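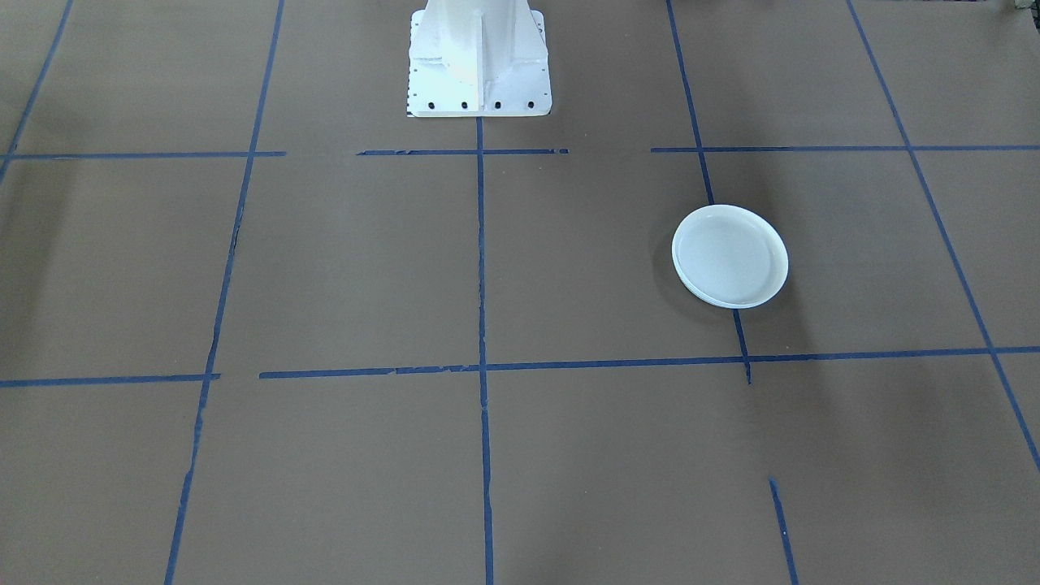 White pedestal base, bolted flange at the front.

Stakholm Adult Skills Center
Progress report to the Kovács Fund, period ending April

Enrollment

The evening program enrolled 803 learners in this period across both sites. Basic English remains the largest course, followed by bookkeeping and the math refresher. The waiting list for Basic English has 40 names on it. We plan to open another section in the fall if we can find a teacher for the 6 p.m. slot.

Completion

Seventy percent of learners who started a course finished it. Bookkeeping did better than this and the math refresher did worse. Exit forms from the math course mention shift changes at work and the pace of the second unit, which covers fractions and percentages in the same three weeks. We have split that unit in two for the next term. The course will run one week longer, with no change to the fee.

Staffing

Two teachers left during the period. One post has been filled. The other is covered by existing staff on extra hours, and the cost appears under temporary pay in the budget sheet.

Sites

The Ema Street site had its heating repaired in the first month and classes moved upstairs while the work was done. Sanex continues to hold the cleaning contract at both sites. The contract is up for renewal and we are asking for other quotes.

Spending

Spending is slightly under plan. Most of the difference comes from the unfilled teaching post. Printing went over budget after the bookkeeping workbook was revised, and the older copies cannot be used with the new tests.

Next period

We will report on the longer math course and on the Basic English waiting list. We ask the fund to let us carry the unspent salary money into the next period for the new evening section. A revised budget line is attached.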